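Jundden Home Storage Listings

Contents
1. Summary
2. What is in the files
3. Fields
4. How the listings were collected
5. Cleaning
6. Known problems
7. Splits
8. Comments received
9. License and contact

Summary

Jundden is a set of product listings for small home storage: drawer inserts, shelf bins, hanging closet organizers, under-bed boxes, shoe racks and lidded baskets. Each record holds the listing text as the seller wrote it, plus a set of fields we filled in by reading that text. The main use is testing programs that pull sizes, materials and part counts out of loosely written product copy. It can also be used for search and for matching the same product across sellers.

The set was put together at Daltby and is now at version 3. Versions before this one used a different field order and should not be mixed with it.

What is in the files

listings.csv is the main table, one row per listing.
sellers.csv lists the 201 sellers the text came from, with a short code for each.
categories.txt is the list of 40 category names used in the main table.
changes.txt says what was altered between versions.
notes/ holds the labeling guide and the open questions.

All files are UTF-8 with Unix line endings. Text fields in listings.csv are quoted, and line breaks inside a listing have been replaced with a single space.

Fields

listing_id: a stable ID. An ID is never reused, even when a listing is dropped.
seller_code: matches sellers.csv.
category: one name from categories.txt.
title: the seller's title, untouched.
body: the seller's description, untouched apart from the line breaks and the removals listed under Cleaning.
width, depth, height: outside measurements in inches. Blank if the listing doesn't give them.
dim_order: the order in which the seller wrote the measurements, such as WDH or HWD. Set to "unclear" when the text doesn't say.
material_main: the material of the body of the product, in the seller's own term.
material_frame: the material of the frame or stiffener, if a different one is named.
parts: how many separate pieces come in the package, counting dividers and lids.
folds: yes, no or blank.
wall_mount: yes, no or blank.
uses: a semicolon-separated list of the things the seller says the product will hold.
duplicate_of: the listing_id of an earlier record for the same product, if we found one.

Blank means the listing is silent. It does not mean no. This matters most for folds, which sellers mention when a bin folds and leave out when it doesn't.

How the listings were collected

Sellers sent us exports of their own catalogs. We did not crawl any store. The exports came in 13 layouts, and a small converter called Ivex turns them into the single table. Ivex is included in the tools folder with one settings file per layout. It doesn't guess. If a column has no match in the settings file, the run stops and prints the column name.

Fields from width onward were filled in by hand. Each record was read by one labeler and checked by a second. Where they disagreed, the record went to a third reader, and the reason was written into notes/open_questions.txt.

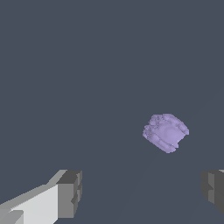

Cruickshank wrote that the height field can't be trusted for hanging organizers, and asked whether we had measured from the top of the hook or the top of the shelf. The answer is neither. We copy the figure the seller gives, and sellers do it both ways. We have since added a hook_included field to the list for the next version. Until then, anyone comparing hanging organizers by height should read the body text first.

Cleaning

Phone numbers, street addresses and order links were removed from the body field and replaced with [removed]. Prices were removed as well, as they went out of date before the first version was finished. Spelling was left alone. If a seller wrote "draw" for "drawer," it still says "draw."

Measurements given in centimeters were converted to inches and rounded to the nearest quarter inch. The original figures are still in the body.

Material names were not merged. "Non-woven," "nonwoven fabric" and "non woven cloth" all appear as separate values. A merge table is in tools/materials_map.csv for those who want one.

Known problems

Drawer sets are hard to count. Some sellers count the outer case as a part and some don't. The parts field follows our labeling guide, so it may not match the number in the title.

Some listings describe two or more versions of a product in one body. We kept these as one record and filled the fields for the first version named. The others are only in the text.

The uses field leans heavily toward socks, underwear and craft supplies. Sellers copy each other's wording, and we left it that way.

Baskets sold in nested sets list the size of the largest basket. A few list the smallest, and those are marked in open_questions.txt.

Colors are not labeled. Too many of the names were made up by the sellers and couldn't be compared.

Splits

The split column in listings.csv has the values train, dev and test. The split was made by seller, so no seller appears in more than one part. Records with a value in duplicate_of were kept in the same part as the record they point to. If that broke the seller rule, the later record was dropped.

Please don't tune on the test part. If you report results, give the version number and say whether you used the materials map.

Comments received

Corrections are welcome. Send the listing_id, the field, the current value and the value you think is right. Quote the words in the body that support the change. We go through corrections on Wednesday and put accepted ones in the next version.

Requests for new categories need a short description and a handful of listing_ids that would move into them. We won't add a category for a single seller's product line.

License and contact

The labels and tools may be used and changed freely with credit to Daltby. The listing text belongs to the sellers, who agreed to its use for research and testing. It may not be reposted as store copy.

Contact details are in notes/contact.txt.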